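Search minutes and documents
Search
Clear all

Gulano Street Shared Workshop
Minutes of the members' meeting, February

Present: Nayeli Valderrama (chair), Hernán Flores, Colleen Lachance, Precious Nkosi (minutes), and 9 other members who signed the sheet.
Apologies: Piret Dambrauskienė, who sent written comments on items 3 and 6.

The meeting opened at 6:35 p.m. in the front room.

1. Minutes of the last meeting

Accepted with one correction. Under "Back door," the lock was replaced by Burness, and the locksmith's bill was paid in January. The earlier minutes had the bill as outstanding.

2. Matters carried over

Back door. The new lock works. Two members still have old keys and should hand them in to Colleen.

Dust extractor. Hernán has fitted the new hose. The old one is in the yard and can go with the next dump run. He asked that the extractor be switched off at the wall when the last person leaves, as it was found running twice this month.

Window in the front room. No progress. Nayeli has written to the landlord again and will phone if there is no answer before the next meeting.

Coat hooks. Put up. Item closed.

3. Bench room: hand tools and small parts

This item took up most of the evening.

Hernán reported on the sort-out of hand tools. Everything in the drawers under the stairs has been taken out and gone through. Duplicates were put to one side, and tools with split handles or rounded tips were put in a box by the sink. Members may look through that box until the end of the month. Whatever is left after that goes to scrap.

Screwdrivers were the largest group. Hernán proposed keeping one full set on the wall rack in the front room and the rest in the bench room. Colleen said the wall rack is hard to reach for shorter members and asked for it to be lowered. Hernán said this could be done when the rack is next off the wall for painting. Colleen asked when that would be. It was agreed to lower it now and paint later.

There was a long discussion about where tools should go at the end of a session. At present people leave them on the table, on the windowsill, or in whatever drawer is open. Piret's written comment was that a drawer system will never be followed because the drawers stick, and that open bins are better. She suggested one bin per kind of tool, with no lids. Several members agreed. One member asked for labels. Another said labels had been tried and had fallen off in the damp weather. Precious offered to write directly on the bins in paint pen.
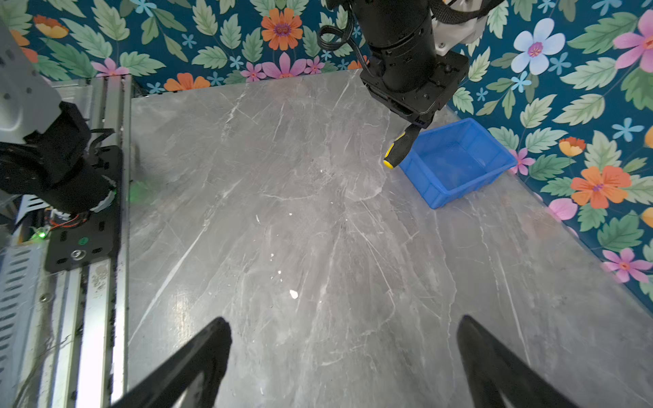 Nayeli asked whether the bins should stay against the wall or be moved to the middle where people on both sides can reach them. Opinion was split. Against the wall leaves more working space, and the bins are less likely to be knocked to the floor. In the middle they would be used more. It was agreed to keep them at the back for now and look at it again next time.

Gray marble-pattern tabletop. Colleen raised the matter of small bits left on it after use. She said pale crumbs of filler and plaster are easy to miss against the pattern, and a member who put a picture frame face down found scratches on the glass afterward. It was agreed that the top is to be wiped at the end of every session. A brush and cloth will hang on the side of the drawers. Blades and metal scrapers are not to be used for cleaning it.

Hernán asked that glue work be done on a board and not straight on the top. A stack of offcut boards will be left beside the sink for this.

Wallpaper. Piret had written to ask again that the floral paper be taken down or painted over, as the teal background makes the corner dark. Three members spoke for keeping it. Colleen said it was the only cheerful thing in the building, and that the orange flowers in particular were well liked by the Saturday children when they visited. Nayeli said that stripping it would mean making good the wall behind, and there is no money for that this year. A vote was taken on leaving it as it is. Carried, with two against and one not voting. Piret's objection is noted at her request.

It was suggested that a clear wipeable sheet be fixed over the lower part of the paper, where it meets the tabletop, to protect it from splashes. Hernán will find out the cost.

Lighting. A member asked for a second lamp in the corner. There is a spare clamp lamp in the office. Colleen will test it and bring it down if it is safe.

Actions:
Hernán to lower the wall rack and price the clear sheet.
Precious to mark the bins.
Colleen to test the lamp and buy a brush and cloth.
All members to check the box by the sink.

4. Repair evening

The February repair evening went well. Most of the items brought in were lamps, chairs, and kitchen things. A sewing machine was taken away unrepaired and its owner was given the name of a shop. Two people waited more than an hour and left, and Nayeli has apologized to both.

To cut the waiting, it was agreed to hand out numbered slips at the door and to limit each visitor to one item until everyone has been seen. Precious will make the slips.

There was a question about whether visitors may use the tools themselves. Nayeli said yes, with a member sitting with them. Visitors are not to use the power tools.

A member reported that a small Phillips screwdriver from her own kit went missing that evening. Members are asked to check their bags. It was agreed that people who bring their own tools should mark them with colored tape, and that the workshop's own tools will not be taped, so that the two can be told apart.

5. Money

Nayeli gave the figures in Piret's absence. The balance at the end of last month was $917. The electric bill has been paid. The landlord has been paid to the end of the quarter.

Spending agreed at this meeting:
Up to $100 for storage bins and cleaning things for the bench room.
Paint pens and slips for the repair evening, from petty cash.

A request for a new cordless drill was put off. Hernán said both drills we have are fine and that it is the batteries that are failing. He will ask at Hunell whether replacement batteries are still sold for them.

The tea money box was short again. Members are asked to pay when they take a cup and not at the end of the month. It was suggested that the price go up. This was not agreed.

6. Timber store

Piret's written comment was that the short lengths have taken over and nobody can get to the sheet material behind them. Hernán agreed. Anything shorter than a forearm is to go in the kindling crate, apart from hardwood, which can be kept on the top shelf.

Agudelo has offered us some used shelving at no charge if we can collect it. The uprights are tall and would need to be cut down to fit under the beam. Colleen has a roof rack and will collect with one other person. A volunteer is needed. A sheet is pinned up by the kettle.

There was some concern that more shelves will only mean more timber. Nayeli asked for it to be minuted that the shelves are for what we already have.

7. Membership and keys

Two people have asked to join. Both have visited and been shown the room. Agreed.

New members will be shown the bench room by an existing member before they get a key. The tour should cover the drawers, the bins, the first aid box, the extractor switch, and the water shutoff, which is behind the panel to the left of the sink and is stiff.

Key deposits remain the same. Colleen keeps the list. She has roughly half of the deposits in an envelope and the rest are in the bank, and she would like them all in one place. Piret to be asked to sort this out with her.

8. Any other business

Heating. The front room is cold until mid-morning. The timer will be moved earlier by one hour on days when the room is booked.

Noise. The neighbor upstairs has asked that there be no hammering after 9 p.m. Agreed. A note will go on the inside of the door.

Radio. A member asked that it be kept low when others are trying to talk. Agreed without discussion.

Lost property. One gray scarf, one pair of reading glasses, one thermos lid. On the shelf in the office.

Cleaning turns. The list for the next 5 weeks is pinned up beside the sheet for the shelving. Anyone who can't do their turn should swap directly with another member and change the names on the list.

9. Next meeting

Same time, front room. Items for the agenda to Precious, in writing if possible. The position of the bins and the cost of the clear sheet will be on it. Hernán will bring a short list of what was kept and what was scrapped from the drawers.

The meeting closed at 8:20 p.m.

Minutes taken by Precious Nkosi, checked by Nayeli Valderrama.

Share
3 shares
2 comments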